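Worn grips and the quilt problem: notes from the Sumance bench 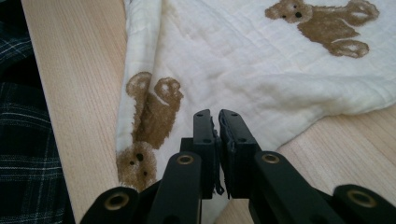
Does a robot learn to handle cloth better if you show it more demonstrations of the same thing? Up to a point, and the point came sooner than we had budgeted for.

The Divitz group spent most of the winter teaching a policy to fold small quilted cloths, using demonstrations recorded with hand-held grippers. The first training set had 200 folds, all done with fresh grip pads by people on their best behavior. The resulting policy was superb at folding with fresh pads. After a few weeks of wear it pinched at the fabric like someone trying to pick up a contact lens in mittens.

So we tried the unglamorous thing. We recorded 60 more folds with ragged pads, left every fumble in, and labeled each failed pinch along with the retry that followed it. Training on the mixed set, which we call Sumodden for reasons that made sense at the time, cut failed folds from 27 to 9 on the same test list. Adding a further batch of clean demonstrations did nothing we could measure, though it did fill a hard drive.

Two cautions. The test list covers quilted cotton only, and thin fabric remains a humbling experience. The Skinner baseline also ran on an older controller - we are rerunning it before anyone puts the comparison on a slide.

The write-up and the labeling guide go out to the list in February. If your group has a box of worn pads it was about to throw away, please write to us first.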